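From: Boris Nikolaidis
To: manipulation list
Subject: Re: Clearing a nightstand, are we there yet?

Hongmei Lü wrote:
> The Valleck people told me in February that surface clearing is
> solved. Their figure is 355 episodes without a dropped object.
> Can anyone reproduce this outside their own room?

Not here. They used rigid blocks on a clean table, as far as I can tell from the write-up. We trained on 4000 demonstrations and test on a cabinet top with ordinary trash: a small white bowl, a crumpled snack bag, a clear water bottle on its side.
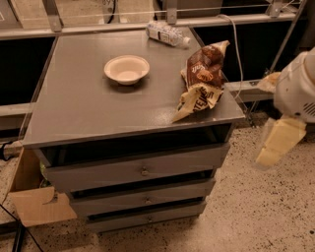
Test setup

Gray cabinet, three drawers with round knobs, one white arm coming in from the right. The bowl is the easy item. The bag is the hard one — it is folded over on itself, and the Wondik grasp planner wants a stable outline. Clear plastic gives our depth sensor trouble as well.

Last Sunday's run: 13 attempts at the full clear, 2 completed. Most failures were on the bag. Wiping the dust is not attempted.

So my answer is no for unattended use. If Valleck will share their weights, I can run them on the same cabinet.

Boris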